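Cuaderno del taller - octubre, 16:40
Limpieza de la mesa de cristal y prueba de pastas
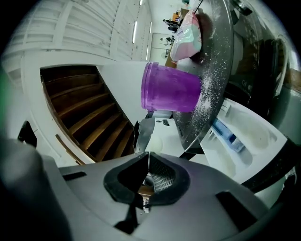

Empiezo a escribir con las manos todavía ásperas, así que perdonad la letra los que leáis esto en papel (Maite lo pasará luego al ordenador, o eso me ha prometido). Hoy tocaba por fin lo del cristal oscuro, que llevaba semanas con polvo blanco por todas partes y ya nos lo estábamos llevando pegado a las mangas hasta la escalera. Los peldaños de madera lo disimulan bien, pero el pasamanos, ay, el pasamanos.

Lo primero: el polvo es bicarbonato. Lo digo porque Wahyudi me preguntó si era del saco de Kusuma y no, el de Kusuma es el carbonato de calcio, que está guardado y etiquetado. El bicarbonato es del paquete de 600 g, del que quedan 300 según la báscula pequeña. Lo apunto para que no volvamos a comprar por duplicado.

La idea era comparar dos maneras de hacer la pasta de limpiar. La receta de Hafiz lleva tres partes de polvo y una de agua, y sale una cosa espesa, como de pegar azulejos. La mía es más floja, dos a una, y chorrea un poco pero se extiende de maravilla. Para medir he usado el vaso de plástico morado como unidad, enrasando con el canto de una regla. Funciona muy bien mientras nadie mezcle vasos! El morado es el de medir en seco y se queda siendo el de medir en seco, por favor. Si se moja, el polvo se agarra al fondo y la siguiente medida ya sale corta.

Resultados, tal como los tengo en el papelito:

Pasta de Hafiz, sobre una esquina de cristal viejo: quita la marca de cinta adhesiva en dos pasadas. Cuesta aclararla, deja velo y hay que volver con un paño limpio.
Pasta mía, sobre la otra esquina: tres pasadas para lo mismo, pero se aclara enseguida.
Polvo en seco con paño húmedo: un desastre, se hace barrillo en los bordes. No repetir.

Mi conclusión provisional es que para adhesivo me quedo con la espesa y para el repaso general con la mía. Hafiz dice que hago trampa porque froto más cuando la pasta es la mía, y puede que tenga algo de razón, así que la próxima vez que frote Syahrul, que no tiene favoritos.

Sobre el cristal en sí: al ser oscuro y brillante se ve absolutamente todo, cada grano, y el borde curvo es lo peor porque el polvo se queda siguiendo la curva y el paño lo empuja en lugar de recogerlo. Me ha ido mejor con una brocha ancha seca primero, barriendo desde el borde hacia dentro, y después el paño. Nada de soplar (lo hice una vez y estuve estornudando media tarde).

La bolsa de plástico rosa, blanca y verde menta no se tira. Ya sé que está arrugadísima y que parece basura, pero la aprovecho para ir echando los paños usados y así no acaban encima de la mesa de madera, que marca cerco con mirarla. Si alguien tiene otra un poco más grande, la acepto encantada.

Otra cosa, la cubeta blanca con los huecos redondeados. Tirta quería usarla para dejar tornillería y a mí me parece bien, pero entonces hay que buscarle otro sitio a la botella azul. De momento se queda dentro, porque si gotea algo lo recoge la propia cubeta y me ahorro un disgusto. Le pondré una etiqueta a la botella en cuanto encuentre el rotulador, que ha vuelto a desaparecer.

Luz: con los dos tubos de la pared de tablas encendidos el cristal hace unos reflejos tremendos y según dónde te pongas no distingues polvo de brillo. Truco de Maite - agacharse hasta tener los ojos a la altura del borde y mirar de lado. Quedas ridícula, pero se ve perfecto. He dejado pendiente probar con un solo tubo.

Pendiente para la próxima:
Repetir la prueba con Syahrul frotando, mismas esquinas.
Preguntar en Brellham si tienen la brocha ancha de pelo suave, referencia 101.
Fregar los 19 botes pequeños de la balda antes de rellenar ninguno.
Pasar un paño al pasamanos. Esto lo hago yo mañana antes del café.

Añadido a las 18:10: Hafiz ha vuelto a mirar su esquina y el velo sigue ahí después de secar. Lo quitamos con un chorrito de vinagre en el paño y otra pasada de agua. Apuntado queda.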